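Robotik-AG: Greifer per Hand führen, Flasche und Tüte gleichzeitig – wie teilt ihr das auf?
Forum > Schule und Verein > Projekte

tuefteltante
14 September 2026
Wir sind eine AG mit fünf Leuten und arbeiten seit März an unserem Beitrag für den Skilum-Wettbewerb. Aufgabe ist Einkauf sortieren, zweihändig. Wir haben bisher 163 Durchgänge, gefordert sind 300. Die Greifer werden von Hand geführt, jeder hat seine eigene Kamera. Unser Problem ist die Reihenfolge. Eine Hand hält die Flasche, die andere die Tüte, und dann wartet immer eine auf die andere. Im Regelheft steht nur, dass beide Greifer »beteiligt« sein müssen. So sieht es bei uns von beiden Seiten aus:

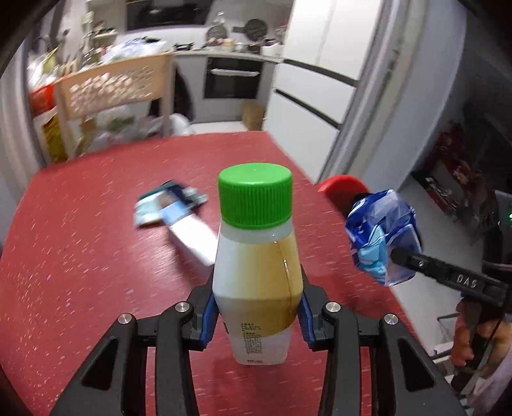
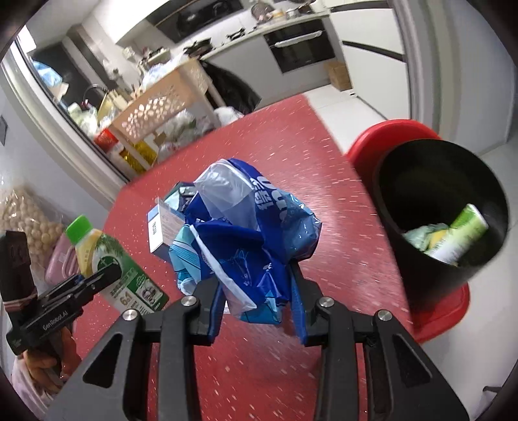

Meine Idee wäre, die Flasche erst abzustellen und dann mit beiden Greifern an die Tüte zu gehen. Die anderen in der AG wollen beides parallel machen, weil es schneller geht. Bei parallelen Durchgängen brechen wir öfter ab. Hat jemand die Aufgabe letztes Jahr gemacht und kann sagen, wie das gewertet wurde?

kabelbinder_nord
Letztes Jahr dabei gewesen, Team Lammers. Nacheinander. Zeit zählt in der Vorrunde gar nicht, nur ob der Gegenstand am Ende im richtigen Bereich liegt. Wir haben drei Wochen mit parallelen Bewegungen verloren und dann alles neu aufgenommen.

m_achse
Sehe ich anders. Wenn ihr nur nacheinander aufnehmt, lernt das Modell, dass eine Hand immer stillsteht. Im Finale kam bei uns eine Aufgabe, bei der eine Hand festhalten und die andere ziehen musste, da war Schluss. Ich würde mischen, mindestens ein Drittel parallel.

kabelbinder_nord
Im Finale muss man aber erst mal sein. Und Festhalten und Ziehen ist etwas anderes als zwei Gegenstände gleichzeitig.

m_achse
Stimmt, das sind zwei verschiedene Sachen. Trotzdem fehlt es in den Daten, wenn man es nie macht.

Pixelschieber
Unabhängig davon: Tüten sind mit zwei Fingern immer schwierig. Greift ihr oben am Knäuel oder seitlich? Wir nehmen nur noch oben und knicken vorher nichts zurecht. Und schreibt euch bei jedem Durchgang auf, wer geführt hat. Bei uns waren die Aufnahmen von zwei Leuten deutlich ruckeliger, das haben wir erst beim Training mit Cleser gemerkt.

tuefteltante
Wer geführt hat, notieren wir erst seit kurzem, die ersten Durchgänge sind ohne Namen. Bei der Tüte greift jeder, wie er will. Das legen wir jetzt fest.
Zur Mischung: Kann man die parallelen Durchgänge als eigene Gruppe abgeben oder muss alles in einen Ordner?

kabelbinder_nord
Ein Ordner, aber Unterordner sind erlaubt. Steht im Anhang vom Regelheft, nicht im Hauptteil.

m_achse
Bei uns wurden Unterordner letztes Jahr beim Hochladen zusammengeworfen. Lieber vorne in den Dateinamen schreiben.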